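Grosine Sim Kitchen support
Ticket: gripper stops short of the counter, wrist view tilted
Status: open
Plan: Skulard trial, kitchen pack

Opening message

Hi all! I'm 13 episodes into the trial and mostly having a great time with it, but I've got two things I can't sort out by myself. The first is the reach. I send the arm to the coffee maker preset and it pulls up in front of the counter edge with the fingers open, and then the planner just sits there until the episode times out. No error, no collision flag, nothing in the log except "goal pending" over and over (I let one run go to 3,000 steps to see if it would wake up - nope).

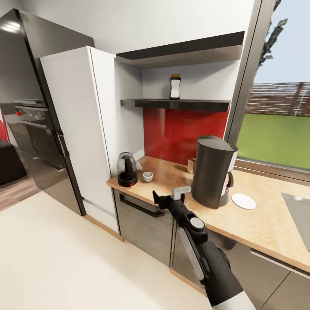
Room view, arm by the coffee maker, fingers open.

What I've tried so far:

Restarted the scene, same thing.
Swapped the Sallon planner for the basic one. It moves faster but it stops too.
Moved the base start point 5 cm closer to the counter. Now I get a joint limit warning, which at least is something new to read!
Reinstalled the kitchen pack. No change.

Second thing, and maybe it's related, is the wrist camera. I was expecting the view to come up level when the arm is parked, and mine leans a lot. The line where the wall meets the brown surface runs downhill to the right. I went through the Yusof calibration page twice and the offsets match the defaults, so I don't think I typed anything wrong (I've been wrong before, feel free to check me).
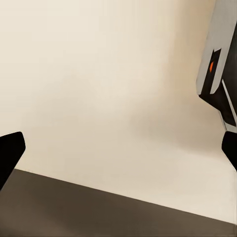

Could the camera mount and the gripper be reading from different wrist frames? If the planner thinks the hand is rotated, that might explain why it never likes the approach. Just a guess, I'm a hobby user and I learned most of this from your tutorials.

Update, 4 p.m.

Rolled back to the February build and the preset finished on 5 runs in a row. The wrist view still leans though, so maybe these are two separate bugs after all? I'm happy to split the ticket if that's easier on your end. Config file and both logs are attached, and I'm staying on the old build until I hear from you.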